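Reference > Robotics > Testing and good practice > Scene rules for simulated arms

Scene rules for simulated robot arms

Scene rules are the written conditions that a simulated room has to meet before a robot arm is tested or trained in it. They cover the placing of the arm, the objects it may be asked to handle, the state of the room around it and the records kept with each run. 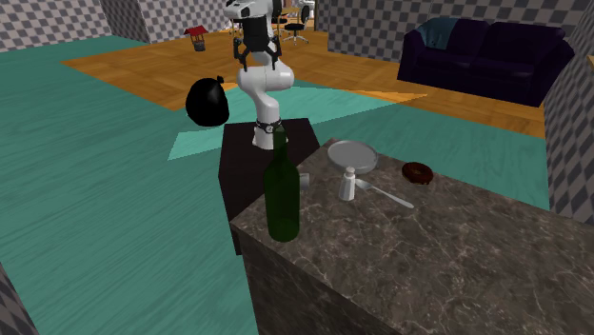
Background

Simulated rooms were first built by hand, one at a time, and the person who built a room usually knew every object in it. Once rooms began to be put together by software, from stores of ready-made furniture and household goods, that knowledge was lost. A room could be loaded, used and thrown away without anyone looking at it. Faults that a person would have spotted at once, such as a cup sunk halfway into a worktop, went into the results unnoticed.

The rules most often followed today grew out of a house guide written at Piment, a small software firm, and edited by Zoila Mosquera. Its first version had 19 rules. The testing group Provau took up the guide with few changes, and its wording is the one generally quoted. The Taipe room library, which holds 406 rooms, is checked against it before each release.

Placing the arm

The base of the arm must be fixed to a solid support. A pedestal, a bench or the floor is allowed. The support must be wide enough to hold the whole base, and its height must be written in the room record. The arm must start in a named rest pose, with the gripper open and clear of all surfaces.

A worktop that stands apart from the arm's own support is treated as a separate surface. The room record must say whether it is within reach. If only part of it is, the reachable part is marked and target objects are placed there. A room in which the target can't be reached is not a fault in itself, but it must be labelled as a reach test.

Objects

Each object must have a size, a weight and a named class. Glass bottles, cups, pans, cutlery and food items are the commonest classes in kitchen and living room sets. Mixed groups are encouraged. A spoon lying flat calls for a different grip from a tall bottle, and an arm tested on only one of them has not been tested on the other.

See-through objects carry a flag of their own. So do soft ones, a class that takes in bags, cloths and blankets. A soft object may be modelled as a rigid shape, but the record must say so.

Objects must rest on something at the start of a run. The guide allows a gap of 2 millimetres between an object and the surface beneath it, measured after the room has been left to settle. An object with a larger gap is listed as unsupported. It may be removed, lowered or kept, provided that the choice is recorded. Unsupported objects are often hard to judge from a single view, so the check is made on the figures held by the simulator and not on a rendered picture.

Room and background

Floors, walls and furniture outside the working area may be chosen freely. Patterns and colours need not match or look like those of a real home. Checkered walls, odd mixes of flooring and furniture from unrelated sets are all permitted. Varied backgrounds are thought to help a vision system pay attention to the object it has been asked for.

Two limits apply. Furniture must not pass through the arm at any point in its planned movement, and large items in front of the camera must not hide the target. Hiding part of the support is allowed. Where the target is partly covered by another object, the room is labelled as cluttered.

Records

The record for each room gives the seed number used to build it, the list of objects, the rest pose and any labels. The seed must be kept even when the room itself is not, so that it can be built again. Seeds are plain whole numbers, and the worked record printed in the guide uses 1787.

A run that is stopped early is kept with the others and marked as stopped. Leaving out such runs is the breach most often found when records are checked.

Criticism

The rules have been faulted for saying little about lighting, which is left to the person running the test. The makers of Urnport, a rival room builder, have also objected to the settling step on the grounds that it adds time to every load. A draft change would let settled positions be saved and used again. It has not been adopted.

See also

Rest pose
Reach test
Clutter labels
Seeded rooms

Contact the editors | Copyright the contributors | Back to top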